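Subject: Re: Courier freelancers and the July rates
Date: June 13, 2024

On the question of whether the Courier still takes outside copy, an earlier message said:

> I heard the Wuletti Courier has stopped using freelancers since Brusetti
> bought it. Does anyone know if this is true? I have two council stories
> filed with them from April and no answer on either. The editor's old
> address bounces.

It is partly true. Brusetti Media took over the Courier and the Dursun Weekly this spring and put both under one news desk in Dursun. The Wuletti office is closed to the public. The old addresses were switched off at the handover, and mail sent to them is not forwarded. If you filed in April, assume it was not read and send it again to the Dursun desk.

They are still buying outside copy, but less of it. I was told they have a budget for 14 freelance pieces a month across both titles, and council and school board coverage comes first. Columns are on hold until July at least. The print run for the Courier is down to nearly 2,000 and it now comes out once a week.

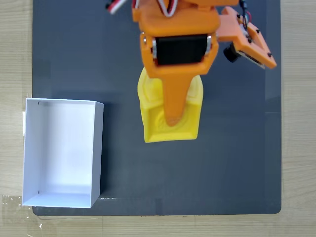
Payment is the part I would watch. Invoices used to go through the office in Wuletti and were paid in two weeks. They now go through Wumamach, the billing firm Brusetti uses, and mine took 6 weeks. I keep paper copies of everything until the money arrives. Put the story title and the run date on every invoice, or Wumamach will send it back.

The contract has also changed. The new one gives Brusetti the right to run a story in all of its titles for a single fee. The old Courier contract covered one paper only. I asked for that clause to be taken out and they agreed, but I had to ask twice. Anything you filed in April should fall under the old terms if you have the acceptance in writing.

I can send the new rate sheet off list to anyone who wants it. Please do not post it here, as it is marked confidential.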